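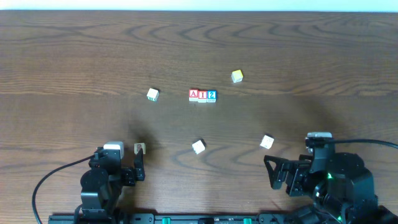 Date: 12 Apr 2018
Subject: Re: [tenancy-law] Service by email where the lease is silent

On the list, a member wrote:

> The landlord, Sukis, sent a notice to quit by email only. The lease
> says notice must be "in writing" and gives a street address. My
> client opened the email and replied to it. Is the notice good? We
> are before the housing court in July.

I had the same point last year, acting for a tenant against Le Roux. Two things I would look at first.

1. The notice clause. If it gives an address and says notices "shall" go there, argue that the method is mandatory. If it says "may", you have a harder job. My lease ran to 220 clauses and schedules and the word was different in 2 of them, so read the whole thing.

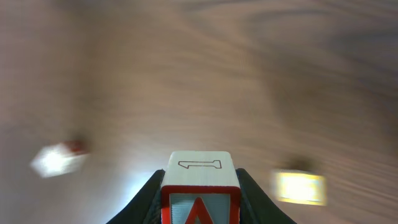
2. The reply. The judge in my case treated the reply as proof of receipt, but held that receipt did not cure bad service. The other side relied on waiver and lost, mainly on the wording of the tenant's email. Check whether your client wrote anything that accepts the end date.
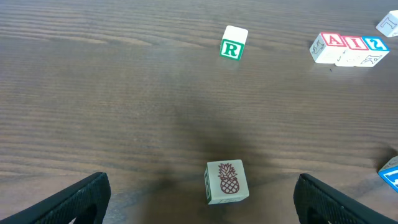 3. Costs. Sukis may simply serve again by mail once you raise this. Ask your client whether the extra time is worth the hearing.

I can send the skeleton argument off list, with the names taken out. It is 2 pages. I don't have the transcript.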